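Subject: Re: [surnivside-menders] Spare leads, and what to keep them in

Hello all,

Sorry to be slow answering this. I have had the reply half written since the start of October and kept being called away from it, and then of course when I came back the kettle had boiled and I had lost my thread entirely.

Somebody on the list wrote:

> We have the same trouble at Nirmont every autumn. All the spare
> leads go into one big crate, and by the time anyone wants one
> it takes half the evening to get it out. I would love to know how
> the rest of you store yours. Do you buy proper drawers? Is it
> worth labelling each one? We have a budget of 60 pounds for the
> whole cupboard, so please be gentle with us.
>
> Also, does anyone want our old plastic tubs? The lids are long
> gone but they are otherwise sound.

Well, I can be very gentle indeed, as my own answer costs nothing at all. I use the flat brown postal boxes that things come in, the kind with a lid that folds over and a long flap that tucks in at the front. I have tried drawers (lovely, but too deep, and everything sinks to the bottom) and I have tried biscuit tins, which look very smart on the shelf and make the most dreadful racket when you are rummaging. The cardboard ones are shallow enough that you can see what you've got, they stack nicely, and you can write on them as much as you please.

When I have a sort-out I like two boxes side by side, one with the tangle in it and one with nothing in it, both with their lids right back so the flaps don't keep nodding shut on my hands. I put a mat down at the back of the table too, as it's kinder to the elbows when you are leaning over for a long stretch.

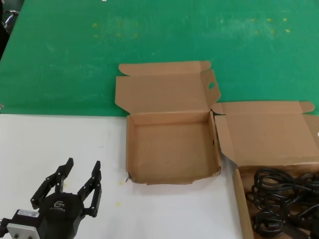 The other thing I would say is to start with whichever end is on top and follow it patiently, and not to pull. I know we all know this! But I still catch myself tugging when I'm tired, and a loose loop becomes a knot in no time. Once a lead is free I wind it over my hand, fasten it with a scrap of garden twine and lay it in the empty box straight away. If I put it down on the table "just for a moment" it somehow finds its way back in with its friends.

As to labels, I did go through a phase of labelling every single one, with little paper tags, and I'm afraid the tags fell off and I spent more time matching them up again than I had ever spent looking for a lead. Now I write on the box lid what sort of thing is inside and leave it at that. Black ones are the worst for telling apart, I find, so a dab of nail varnish near the plug is a help if you have two that look alike and aren't.

You do need to be a bit choosy about the boxes. They don't last for ever, and the front edge is always the first part to suffer. If it has gone ragged, or a corner has been squashed, I still use it on the table for sorting, where it does perfectly well, but I wouldn't put it at the bottom of a stack. A strip of brown paper tape along the torn edge will give you another winter out of it. And do keep the tuck flap on if you possibly can, even if it's a nuisance, as a lid that won't stay shut is how mine came to be full of sawdust last year.

I would spend your 60 pounds on a decent shelf and perhaps a better lamp. We put up a plain one from Josurmont in our back room and it has been a great comfort, especially now the evenings are drawing in.

Yes please to the plastic tubs, by the way, if they haven't been spoken for. Lids don't matter to us, they would be for the seed potatoes. I can fetch them any time after four, or you could leave them in the porch and I'll bring you some boxes in exchange. I have far more than is sensible.

Warmest wishes to everyone at Nirmont,
from the Surnivside end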